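# Is the Trestix kitchen pack worth paying for if I only have one arm?

**hollis_b**

I teach an evening robotics class and we have a budget line that has to be spent by the end of the term. We own one real arm and a lot of students who want time on it, so most of the practice happens in simulation. Right now we use the free scenes that come with the simulator, and they are mostly a table with blocks on it.

I'm looking at the Trestix kitchen pack from Sandine. The price I was quoted is $1,680 for a classroom license, one year, 32 seats. The page says it includes 337 furnished kitchens with cabinets and drawers that open, and teleoperation support so students can record their own demonstrations.

What I want to know:

- Do the doors and drawers really behave, or do they fly open when you touch them?
- Can it run on ordinary lab computers? Ours are a few years old.
- Is the support any good?

I also looked at Fleury, which is cheaper but seems to be mainly warehouse shelves. Has anyone used both?

---

**Desmond Strickland**

We've had the Trestix pack since March at Gembridge, where I run the training lab, so I can speak to that one. I have only used the Fleury trial.

Doors and drawers: mostly good. They have friction and a sensible weight, and a slow pull gives you a slow door. We found a few kitchens where a drawer sticks near the end of its travel. You can fix it by editing the joint limit in the scene file, and it takes a minute once you know where to look. Sandine fixed two of them in an update after I wrote in. The others are still there.

Computers: turn off shadows and drop the render size and it will run on older cards. Ours did about half of real time with everything turned on, which is no use for teleoperation. With the settings down it kept up fine. Install one copy and try it on your worst machine before you order. The trial is 14 days and has the full physics, just fewer rooms.

Support: email only. I usually got an answer the next working day. The first reply tends to be a link to the manual, and the second one is from a person who has read your message.

Two things I'd check before paying. Seats are counted by machine and not by student, so 32 may be more than you need. Ask for the smaller license. Also, the recordings save in their own format. There is a converter, but it drops the gripper force readings unless you pass a flag for it. We lost a week of recordings that way, or at least the part of them we wanted.

Fleury was smoother to install, but I found nothing in the trial that looked like a home. If your class is about picking boxes off shelves, get that one. If you want handles and tight spaces, get Trestix.

---

**mparkhurst**

It's fine. Bought it last year, no complaints except the price. The fridge doors are the hardest thing in it, my students all hate the fridge doors. Don't know Fleury.

---

**tallgrass407**

I'd add one thing to what Desmond said, which is where the arm's base gets placed. The default spot is in the middle of the floor, and in the narrow kitchens that leaves you very little room to work. Students spend the first session bumping into things and deciding that they are bad at it.

You can move the base in the scene file, or pick it from the menu if you are on the newer version. I keep a short list of start positions and hand it out. For a first lesson I use an open room and a low drawer. Tall cabinets come later, because the elbow gets high and the students lose track of where the gripper is pointing. I have them do the whole approach at quarter speed and stop before contact, then look at it from a second view - the main view hides a lot of depth.

The side of a tall cabinet is a good exercise by itself. Ask them to bring the gripper up next to the side panel near the handles, then back it out the way it came without swinging the elbow. It sounds easy and it takes most of my groups the full hour. 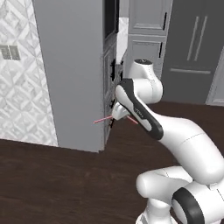 On cost, ask Sandine about sharing the license between terms. Mine runs from the day of activation and not the day of purchase, so I held off until the first day of class and got two full groups out of it. Get that in writing if you can, as the terms on the page are not very clear about it.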